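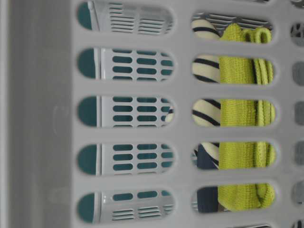

Open House Gallery: Laundry Handling Cell, Nokden Workshop

The Nokden workshop opened its laundry handling cell to visitors in August. The demonstration covered one task: lifting mixed fabric items out of a basket and placing them on a sorting table. Golnar Shojaei ran the station and took questions between cycles.

Basket contents are mixed on purpose. A textured yellow-green cloth and a striped fabric, cream or off-white with dark navy, share the load with a solid navy fabric. Strong color differences make it easier to check which item a grasp was meant for.

Slotted walls are a known difficulty for depth sensing. Fabric shows through the openings, and the planner must not treat it as reachable from the side. All grasps are planned from above.

The Bawa control software logs each attempt with its grasp point, closing force and result. The log shown to visitors held 556 attempts, 202 of them on striped or patterned fabric.

Each session ran 20 minutes, with up to 6 visitors at the station. Most questions concerned double picks – two items lifted together. The current method is a weight check at the top of the lift, followed by a release back into the basket if the reading is too high.

The sorting table was built by Soredari. Drawings are available at the front desk on request.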